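Re: [shopfloor-list] Two-arm cell for the display and gift line, go or no go?
5 Dec 2018

I read the whole proposal twice before answering, and I went back to the pictures from the bench too, so they are pasted in again for anyone who joined the list since October.

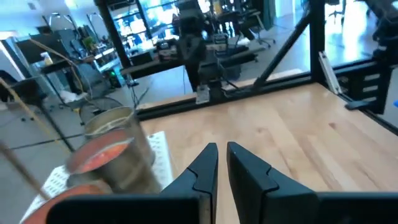
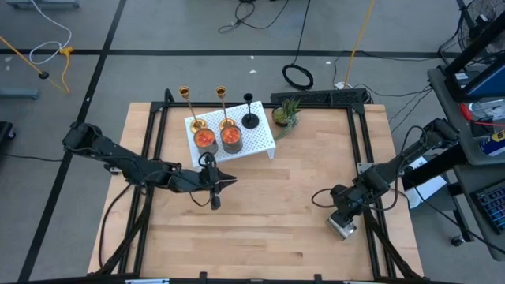
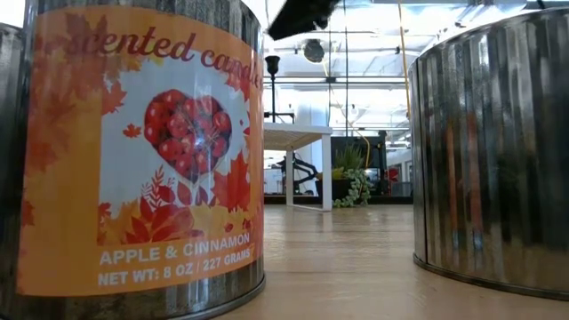
Candle and candlestick display work. The last one is the apple and cinnamon tin, 8 oz.

Now the message I'm replying to, with the parts I don't care about cut out:

> We have had the Vasteck quote since October and I would like to get
> it into next year's budget before the window closes. The cell is two
> arms, table, frame, grippers, wrist cameras and a year of support.
> Vasteck says a display can be taught in an afternoon. At 29 layouts
> for the season that is well inside what we can manage. I figure 70
> percent of the bench work moves over to the cell and the thing pays
> for itself before the second Christmas.
>
> Hekard also quoted. They are cheaper but they want us to supply our
> own table and frame, and support is by the hour. I don't think it is
> worth the trouble. Can we agree on Vasteck and move on?

No, I can't agree yet, and I'd like the line held open until some of this gets answered.

Start with the 70 percent. Where is it from? I looked through both quotes and the notes from the call and the number isn't in any of them. If it's a guess, fine, we all guess, but then write "guess" next to it in the sheet. The payback date hangs on it. Put 50 in that cell and see how far out the date moves. I did, and I didn't like it.

Second, the afternoon per layout. Taught by whom? The person who is good at that sort of thing is already booked solid through the season, and 29 afternoons is a lot of afternoons when you also have to reteach anything that changes. And things change. The tins are a good case. Ribbed shiny metal, some with a wraparound label and some bare. A person turns a tin until the label faces front and doesn't think about it. I want to know what the cell does with a bare one, and whether it can tell which way the labeled one is facing. Vasteck's sheet says "handles cylindrical goods." So does a bucket.

Same question for the candlesticks. Tall thin stem, cup on top, and they go up on a riser full of holes. Look at the left gold one in the second picture, it's leaning. Is a lean like that inside tolerance or outside it? Who decides? If we need a person standing there to straighten things, then that person belongs in the budget and right now the labor line for the cell says zero.

Third, and this is the one I expect to get yelled at for, the quote is not the cost. What I couldn't find in either one:

- Floor space. A table and frame is what they drew. Look past the table in the first two pictures: tripod, monitor, shelving, a rolling cart with a keyboard on it, cables on the floor. All of that takes up room, and our corner by the dock doesn't have it.
- Power. Is one strip on the back rail enough? Our electrician charges a minimum visit either way.
- Spare gripper fingers. Are they a wear part? How long do they last? What does a pair cost, and do we stock them or wait?
- Breakage. Glass jars, and we pay for the ones that get dropped while it's learning. The proposal has no line for this at all.
- Shipping and setup. Vasteck says "included" on page one and "quoted separately" in the terms. It can't be both.
- Year two support. Nothing, from either of them.

On Hekard: I don't love them, but I don't think "not worth the trouble" is a good enough reason to drop the cheaper bid. We own a welder and a saw. We can make a table. Hourly support might come out cheaper or it might come out a good deal worse, and we'd know if anyone asked them how many hours their other customers used in the first year. I'll ask if no one else has.

I also want it on record that we have been here before. The Flestis labeler was going to pay for itself in a year. It ran 312 hours before we quit fixing it, and it's still under a tarp behind the pallet racks. I signed off on that one, so I'm not pointing fingers, but I'd like to not own two tarps.

What I would support:

1. A paid trial on our own goods. Our tins, our candlesticks, our riser, in whatever order they come out of the carton. If Vasteck won't do it, that tells us something.

2. A stopwatch on the bench for two weeks, so we know what a layout costs us today. The sheet uses 74 minutes. I've watched people do them in half that and I've watched people take all morning over the ones with plants in them.

3. A placeholder in the budget for the trial only, and the full purchase moved to the midyear review. The Saavedra building will have more floor by then anyway, assuming the lease goes through.

I know the budget window is short. A short window is how we got the labeler. If somebody has a real source for the 70, post it here and I'll read it tonight.

--
To unsubscribe from shopfloor-list, send a blank message with "unsubscribe" in the subject line.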